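Vurness Angling Forum > Stillwater Coarse > Skorken Pit night ticket changes

gorecki_z
Posted May 2019
Has everyone had the letter about Skorken Pit? Night tickets are going up and the north bank is closed to bivvies until the tench have finished. Three rods are still allowed in daylight but only two after dark. I have fished the north bank every spring for nine years and the tench have never minded me.

Teodor W
Had mine this morning. I don't object to the closure. The margins on that side are shallow and people wade out to place baits when they shouldn't. The two rod rule I could do without.

tripathi_a
Is the causeway included in the north bank? The letter says "from the sluice to the old boat stage" and the causeway starts before the sluice if you walk in from the Famden side.

gorecki_z
I read it as open. Peg 3 is the first one past the sluice, so that would be shut.

StanSzulc
The causeway is open. I rang the fishery office and asked. Peg 3 is shut, and so is the little unnumbered swim next to it where the willow came down in January.

Teodor W
Thanks, that willow swim is where most of the wading goes on.

gorecki_z
One or two people wade and the rest of us lose the bank. They could have banned wading and left it at that.

StanSzulc
Wading is banned already, Zdzisław. It's rule nine on the back of the permit.

gorecki_z
Then they should enforce it.

UrszulaK
With one bailiff for Skorken and both of the Borkowska ponds? He can't be everywhere at two in the morning. Shutting a bank is something he can check from the car park.

I would go further and shut it to day anglers as well. I walked round last week and there were tench rolling in the reeds right under the rod tips. A fish full of spawn doesn't need to be on a mat having its picture taken.

Teodor W
Can't agree with that. Most of us pack up if we see them at it. I did last year, moved round to the dam wall and caught roach.

UrszulaK
You did. The two lads opposite carried on until dark.

tripathi_a
Different question, sorry. If it's two rods after dark, does a rod made up on the rest with no bait in the water count as a third?

StanSzulc
At Skorken, yes. Any rod that is made up counts. Take the rig off and put it in the bag.

tripathi_a
Right, will do. What are people using there in May? I have only fished it in autumn, with maggot feeder, and had small perch all day.

Teodor W
Corn and a few small pellets over a raked patch, float fished close in. Not much feed, 500 grams will do me a whole morning. If the bubbles start I stop feeding altogether.

gorecki_z
Far too light for Skorken. They come through in numbers and they'll clear that in minutes. I put in a big bed the evening before, hemp mostly, and leave it.

Teodor W
And do you catch more than me?

gorecki_z
Bigger ones.

UrszulaK
The depth has changed by the dam wall as well, so plumb up again before you trust last year's marks. I was nearly a foot out. There is soft weed over what used to be clean gravel.

tripathi_a
Thanks all. I'll try the causeway with a float and take some hemp in case Zdzisław is right.

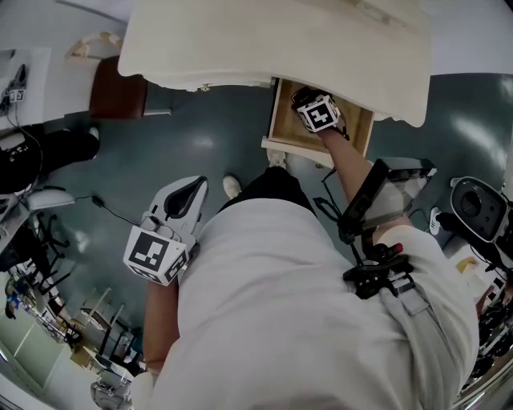 Page 2: Skorken Pit night ticket changes (continued)

StanSzulc
Update from the office. They are printing 200 night tickets for the season and once they are sold that's it. Old ones aren't valid, so don't turn up with last year's.

gorecki_z
How many were there last year?

StanSzulc
Didn't ask.

Teodor W
Can you still get them at the Famden tackle shop or is it post only?

StanSzulc
Shop or post. Take your permit with you, they want the number off it.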